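Washing and folding heavy plush blankets

The Gekedow machine in the laundry room has an 8 kg drum, and for three winters I treated that number as the only one that mattered when washing blankets. Dry weight is easy to check with a luggage scale. Volume is harder, and volume is what decides whether a deep-pile blanket gets rinsed.

The floral blanket from the spare bed is well within the drum's rating by weight. Packed in dry, it fills the drum to the point where I cannot get a flat hand between the fabric and the top of the door opening. A load in that state turns as a single plug. The outside layer gets washed and the middle gets wet. Detergent stays in the folds, and it shows up later as stiff patches that feel like dried glue at the base of the pile.

These are the settings and steps I have settled on. They apply to polyester plush and fleece. I do not own anything in wool of this size and have no opinion on it.

Before the wash

Shake the blanket outdoors, then go over both faces with a dry rubber brush. Short strokes, all in one direction. The brush pulls up lint that would otherwise end up in the filter, and it opens tufts that have been pressed flat by sitting. Check the edging while doing this. Braided trim is usually attached with a long zigzag stitch, and once one stitch goes, the agitation will take out the next hand's width. I repair it before washing with plain polyester thread, doubled, small whip stitches on the back side. Matching the color has never been worth the trip to the store.

Red borders deserve a test. Dampen a white cloth, press it against the red for a minute, and look. If any color comes off, wash the blanket cold and take it out the moment the cycle ends. Dye transfer in my experience happens mostly while a wet load is sitting still in the drum.

Washing

Cold water, delicate cycle, an extra rinse. Liquid detergent only, at 3 tablespoons for my water, which is moderately hard. I used to use the full cap. The lower dose cleans as well and clears in the rinse.

No fabric softener. It coats the fiber, and on a deep pile the coated tufts lie against each other and mat. I ran one blanket through four washes with softener and four without, and the difference was plain to the hand after the second wash without.

Spin speed is the setting I changed most often. The machine offers a high spin that leaves the blanket nearly dry and heavily creased. The creases in a plush fabric are lines where the pile has been bent at the root, and they take days to lift. The medium spin leaves more water in but keeps the pile upright. I run the medium spin twice with a pause in between, opening the door to redistribute the load by hand.

Drying

I do not use the dryer for these. Polyester fiber softens at temperatures an ordinary dryer can reach on its hot setting, and the tips curl and go rough. Low heat would probably be fine, but low heat on something this thick takes most of an afternoon.

The blanket goes over two parallel rails of the Jemside rack, spaced so that air can move up between the two hanging halves. One rail puts the two halves in contact and the inner faces stay damp overnight. Halfway through I turn it end for end and brush again. In June it dries on the porch between breakfast and supper. In winter it needs a day and a half indoors with the fan on.

Test for dryness at the seams and under the trim. The open pile always feels dry first.

Sorting on the bed

Folding starts with everything laid out flat on the bed, including whatever came through in the same color group. Red fleece clothing goes in with the blankets in my house, so the pile on the bed is usually a mix.

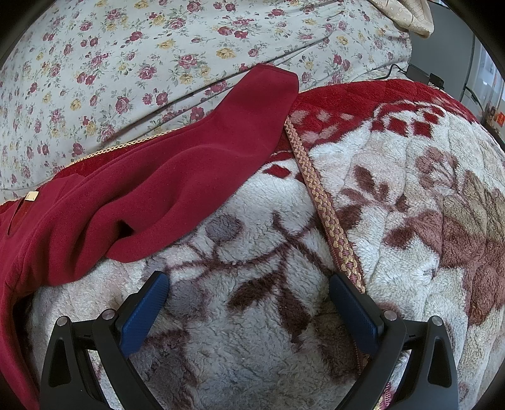
Folding and storage

1. Pull the garments off first and fold them separately. A zipper or a metal label folded into a blanket will leave its outline in the pile by spring.

2. Lay the blanket face up and fold lengthwise in thirds, with the border on the outside. Braided trim should run along an outer edge where it is not carrying weight.

3. Fold in half across the width, then in half again. Press the air out with the forearm, lightly. Stop when the stack holds its shape.

4. Store it on a shelf or in a cotton bag with room to spare. I measured one folded stack before and after a season in a vacuum bag, and after a week in the open it had still not come back to its original height. The pile had flat bands across it that needed two rounds of brushing and a damp cloth.

My bags are the Miranda size, 647 mm on the long side, which takes one large blanket with a hand's width left at the top. The Biltari boxes under the bed are a little wider but shallower, and I keep the fleece jackets and thinner throws in those.

Remaining problem

Matting at the foot end. The part of the blanket that hangs over the mattress corner gets rubbed by anyone walking past, and the tufts there twist together into small curls that washing does not undo. A slicker brush for dogs separates them, at the cost of a fair amount of fiber on the brush. I have started rotating the blanket end for end each time the sheets are changed to spread the wear, and will look at it again when the bedding gets packed away.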